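Jarker Boards > Printed Parts > Fits and Tolerances
Thread: Stepped peg binds in bracket, color-coded assembly set

slotgauge
Posts: 639
Posted Sunday, October 11, 2026

I maintain a small set of fit-together parts for an assembly exercise. Purple base, green uprights, brown post with a foot, blue hex, red stepped peg, black bracket. Each color is one part type so that the instruction sheet can refer to parts by color. The set was drawn by Yetunde Tamuno and I took over the files in August.

The peg is the part that gives trouble. It has a thin shaft with a rounded tip and a thicker head. The holes are drawn with 50 microns of clearance per side. With the first spool that was enough. With the red Gustureo it isn't, and the shaft stops partway down with hand pressure only.
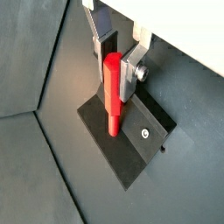

I have measured the shaft at three heights. It is on size near the tip and grows toward the shoulder. The head is not a concern because it never enters a hole. I would prefer to correct the shaft and leave the holes alone, given that the brown foot uses the same hole definition and changing it means reprinting two part types.

Questions:
1. Is growth toward the shoulder a known effect when a peg is printed tip up?
2. Does anyone run per-color compensation, or one value for the whole set?

Slicer is Torach, default profile, no scaling.

dullreamer
Posts: 1,641

1. Yes. Printed tip up, the shoulder is a large flat layer followed at once by a small one. The first few shaft layers go down on material that still holds heat, and they spread. Print it lying down and you trade the taper for a flat on one side. For a peg I would take the flat.

2. Per color. Pigment load changes flow enough to matter at 50 microns.

slotgauge

A flat on one side would let the peg lean. The clearance is small but the head is heavy compared with the shaft. I would rather fix the taper.

kerf_and_a_half
Posts: 1,000

I disagree with both of you. 50 microns per side is not a clearance for filament parts, it is the noise of the process. You were lucky with the first spool. Open the holes to two tenths per side and stop chasing the peg.

What do the other fits look like? If the slots in the base were drawn by the same person with the same number, the green ones ought to bind as well.

slotgauge

They don't.

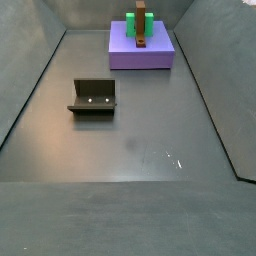 Rectangular pockets behave differently from round holes in this set. A printed round hole comes out small all the way around, while a straight-walled pocket loses a little at the inside corners and the rest of the wall is usable. The two greens are upright and side by side with the brown post between them and standing higher, and all three seat without tools. The brown foot at the bottom of the post has the round hole in its upper side. That hole is the one I measured against the peg, and it is under size too, though by less than the peg is over.

So there are two errors adding up. I had assumed only one.

dullreamer

Then kerf has a point about the hole, even if I don't like the reasoning. Opening it by two tenths will make the peg sloppy in every other color. Open it by one and correct the shaft by the rest.

kerf_and_a_half

Sloppy compared with what? It is an assembly exercise. The person putting it together needs the peg to go in and stay upright. A loose peg in a deep hole still stands upright. A tight peg in a shallow hole pops out when you let go of the head.

slotgauge

Depth is a fair question. The foot is short, so the hole is shallow, and a loose peg there would tilt visibly. The bracket is thicker on one side than on the other and I can't add depth without changing its outline.

plainshank
Posts: 50

I ran a similar set on an Aidoo with the peg as a separate profile. My notes, for what they are worth:

Shaft: slower, outer wall first, fan at full from the first shaft layer.
Head: anything.
Minimum layer time raised so the shaft isn't laid down on soft plastic.

The taper went away. It added a few minutes per peg. Print several at once and the wait between layers takes care of itself.

How does the post stand in the base with the hex next to it? I had trouble with mine because the hex went in the same slot as the foot and pushed it backward.
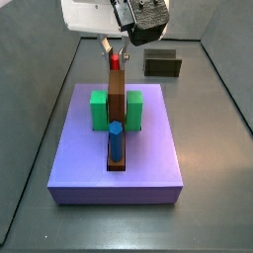
My slot was too short for both. I lengthened it and drew the hex slightly narrower across the flats. Orientation of the hex matters more than people expect. If a corner faces the post, the fit is set by the corner, and printed corners bulge at the seam. Turn it so a flat faces the post and the bulge has somewhere to go.

slotgauge

Good note on the seam. I left seam placement on automatic in Torach, so on the hex it went to whichever corner the slicer liked. Moving it to a fixed corner and marking that corner in the instructions costs nothing.

Slot length is adequate here. I have no complaint about the hex beyond the seam.

dullreamer

Marking a corner adds a step to the sheet. Put the seam in the middle of a flat and sand it once.

kerf_and_a_half

Sanding a part in a set that gets reprinted is a bad habit. The next person won't do it. Put the number in the file.

slotgauge

Agreed on not sanding.

Results with plainshank's settings. Batch of red pegs, outer wall first, minimum layer time raised, holes opened by one tenth per side in the foot and the bracket. The shaft now measures the same at all three heights. It enters the foot under its own weight if held vertical, and under light pressure if held a few degrees off.

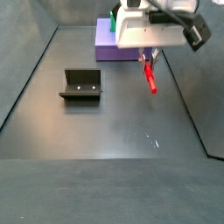

Starting from an angle is now the limiting case. The rounded tip finds the hole and then the edge of the hole catches the shaft. I am going to add a small chamfer to the hole and leave the tip as drawn. Yetunde had a chamfer in an earlier revision and took it out because it printed ragged with the old nozzle. The present nozzle should manage it.

kerf_and_a_half

Chamfer, yes. Make it generous. I would still open the hole another tenth.

plainshank

A chamfer on a top surface prints fine if you drop the layer height for the last few layers. Variable layer height in Torach, not a second profile.

slotgauge

Will do it that way. Files for the foot and bracket go up under the Jarker parts page once the chamfer has been through one more batch. The purple base and the greens are unchanged, so existing ones can stay in use.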